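An afternoon of steamed buns at the Mistora kitchen open day

Posted in Days Out, December
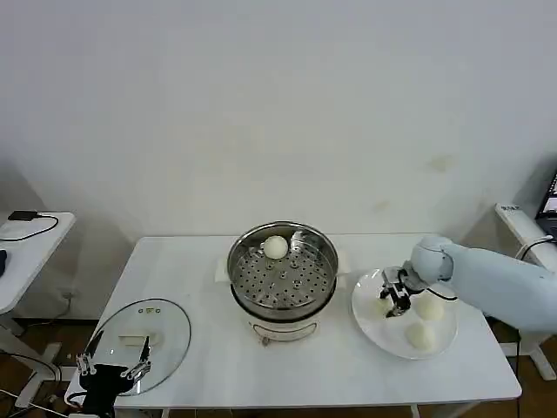 The steamer at the bun table, with one bun on the tray and three on the plate.

I had been meaning to get to the Mistora open day for years, and this time I finally made it - and came home with flour on both sleeves and a paper bag of buns that didn't survive the bus ride. The kitchens are in the old Domínguez bakery building, up the hill from the Lellora stop (get off at Lellora, walk uphill, follow the smell). Doors opened at 1 and there was already a line down the steps.

They run the visit as a loop. You start in the dry store, go through to the dough room, then on to shaping and last of all steaming, and you can go around as often as you like. I went around twice and would have gone a third time if my feet had let me!

The dough room was warm and smelled faintly sweet. We were told the kitchen turns out almost 1000 buns on a busy day, and that the plain white ones outsell everything with a filling. The dough rests under damp cloths, and they let us poke it to feel the difference between ready and not ready. Mine was not ready. The woman next to me got a ready one and looked very pleased with herself.

Shaping was my favorite part. You get a lump of dough, 100 grams on the scale, and you roll it under a cupped hand until the top goes tight and smooth. My first looked like a potato. My fourth was fairly decent, and I was told so by a boy of maybe seven, who had made a much better one.

Then the steaming table. I had expected big bamboo towers, so I was delighted to find a stainless steel pot on a cream electric base, the sort of thing that would fit on my own counter. It has a steel tray full of small round holes, and a clear glass lid with a thin metal rim. I have been steaming buns on a saucer balanced over a saucepan all this time, and I want that tray very badly.

A few things I wrote down on the back of my ticket:

Leave more room between buns than you think they need.

Fill the base with cold water and let the dough warm up along with it.

When the time is up, turn off the heat and wait before you lift the lid. Taking it off too fast can make the tops wrinkle, and I now know what has been wrong with mine.

Lay the lid down somewhere you won't put your elbow.

Medium buns get 21 minutes from a cold start there. I had been giving mine half that and wondering about the gummy middles.

The tasting was in the back hall, with tea from Rusar and little bowls of black vinegar, chili oil and condensed milk. Condensed milk on a plain hot bun is wonderful. I had 2, then went back for a half, then ate the other half as well.

Entry was 7 at the door, kids free, and the tea was included. The stairs are steep and the only step-free way in is through the yard, so ring the bell by the green gate if you need it. Bring cash for the shop, and go early if you want the sesame ones. They were gone by 3.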